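**Community Health Project, final report**
Rosario Tedesco, Dumholm campus
Submitted 6th November

## What I was trying to find out

My original plan was to do something on exam stress, along with what felt like the entire rest of the cohort. Bernice Addo (my supervisor, very patient) asked me in our first meeting what I thought I'd learn that wasn't already in the reading list, and I sat there like a stunned mullet. So I went away and thought about it a bit more.

What I kept coming back to was the wait. If you ring student counselling at Dumholm and it's not an emergency, you get put in the queue, and then there's a gap. I've been in that gap myself, in first year, and I remember the gap a lot better than I remember the appointment! There's plenty written on how long people wait for mental health care and plenty on what happens once they get it, but I had to dig for anything on what they do in between. So my question became: what do students do between asking for help and getting it, and is there anything small the campus could change that would make those weeks easier?

## How I went about it

There were two parts. The first was a short online survey with six questions, sent out to the 794 students on the Rurnier mailing list (Rurnier being the town side of campus, so mostly health, education and early childhood). I would've loved to send it to everybody but ethics approval only covered the one list, and by the time I'd worked out how to ask for more it was too late in the semester.

The second part was interviews. I'd hoped for a dozen or so and got six, which Bernice said was fine for a project this size so long as I didn't carry on as if I'd spoken to the whole country. Each person had been on the counselling waitlist at some point in the past two years and wasn't on it now. That last bit was a condition of the ethics approval and I think it was the right call. I gave everybody the support contact sheet before we started and again at the end, and nobody had to answer anything they didn't want to.

I did the interviews in a study room in the Valentini building, except for two that were done over the phone. Efren Cruzado sat down with me afterwards to code the transcripts. We each did them separately, then compared, and then argued for most of an afternoon over whether "keeping busy" and "avoiding it" were the same theme. (We kept them apart. More on that further down.)

A quick note on safety, because it took up more of my time than anything else. The survey didn't ask about self-harm or suicide. I'd drafted a question on it, and Vittoria Piras from the counselling service talked me through why an anonymous form that can't follow up with anyone is a bad place to ask. I'm really grateful she did.

## What the survey said

The response was patchy, and it leaned heavily towards people who'd used the service already, so please don't read it as a picture of the whole campus. With that said, a few things came through strongly enough that I'm comfortable reporting them.

Most people who'd been on the waitlist told at least one other person they were on it. I didn't expect that. I'd gone in assuming it'd be a secret. Usually it was a housemate or a sister, and hardly ever a lecturer, even when an assignment was clearly going to be late.

The next thing was that people didn't know where they were in the queue. Dirus, the booking system, sends one email when you're added and one when you've got a time. In the weeks between those two emails it sends nothing whatsoever. Several people wrote in the comments box that they'd wondered if they had been dropped, and a couple had rung up to check and then felt silly for ringing. 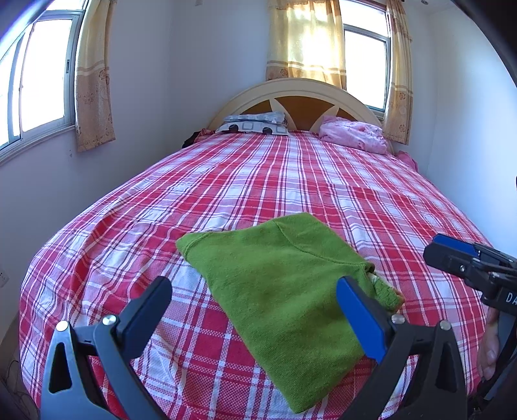 The free text answers were where I learned the most, and I wish I'd left more room for them. One person wrote a whole paragraph on how they'd got into the habit of drafting what they'd say at the first appointment, over and over in their head at night, until they were sick of their own story before they'd told it to anyone. Another had put only "went to work, came home, waited".

## What came out of the interviews

Efren and I ended up with four themes. I won't go through all the coding (it's in the appendix) but this is the gist.

**Keeping busy.** Extra shifts, netball, cleaning out the kitchen cupboards. People mostly talked about this as helpful, and they'd chosen it. One woman had taught herself to drive a manual in her uncle's ute over the weeks she was waiting and was still pretty chuffed about it.

**Avoiding it.** From the outside this can look identical, and that's what Efren and I were arguing about. The difference was in how they described it afterwards. People in this group said things like "I just made sure I was never in my room" or "I didn't want to be anywhere quiet". They were tired at the end of it. Two of them said that when the appointment finally came they nearly didn't go.

**Small routines.** Having a shower before a certain time, making the bed, putting tomorrow's clothes out the night before so that there's one less decision in the morning. I was a bit sceptical of this one going in, if I'm being fair, because it sounds like something off a fridge magnet. But four of the interviewees raised it without me asking. None of them said it fixed anything. What they said was closer to it giving the day a start and an end.
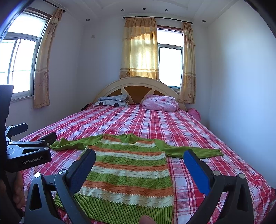

*Striped jumper laid out flat on a plaid bedspread.*

**Deciding not to need it.** A few people talked themselves out of counselling while they waited. Sometimes that was because they did feel better, and sometimes they'd decided that somebody else must need the spot more. I found this the hardest theme to write up. From the transcripts alone I can't tell which was which, and I don't think I should pretend to.

## Talking to the service

Once I had the themes I took them to Vittoria and to Ottavio Farina, who coordinates the peer support program. I was nervous! I thought it might come across as me having a go at them. They were lovely about it, and Vittoria had been asking for changes to the Dirus emails for a while.

Ottavio made a point I hadn't considered. The peer supporters are available the whole time a person is waiting, but the first Dirus email only mentions them in the footer, underneath the parking information. Only one of my interviewees had noticed it.

## What I'd suggest

- Send a short message every 14 days to anyone on the waitlist, saying they're still on it and who to ring if things get worse.
- Move the peer support details and the after-hours numbers to the top of the first email.
- Give people a plain way to say "I've changed my mind", with an equally plain way to change it back.
- Tell lecturers that being on the waitlist can be used to support an extension request. It already can. Most of the students I heard from had no idea.

The first two are going to be trialled from December, over the summer session, when numbers are lower and it's easier to see if anything's gone wrong with the mail-out. Vittoria has said she'll share the results with next year's project group.

## Things I'd do differently

I'd start the ethics application earlier. Everyone told me that and I nodded and then didn't do it.

I'd also try to hear from more blokes. Five of my interviewees were women, and I can't say much about whether the men on the Rurnier list wait differently or just don't join the queue in the first place. Efren reckons we should've gone through the sports clubs. I also only spoke to people who'd come out the other side, and that's got to colour how they remember it.

And I'd plan some downtime for myself after each interview. I did two back to back on the one afternoon and went straight to a shift afterwards, and I was no use to anybody that night. Bernice had offered me a debrief after every one and I'd said I was fine. I took her up on it for the last three.

## Thanks

Thank you to Bernice, Efren, Vittoria and Ottavio, and above all to the students who sat down and talked to me about a rotten few weeks. The transcripts will be kept by the department and deleted in line with the consent form. The survey questions, the coding sheet and the support contacts are in the appendix.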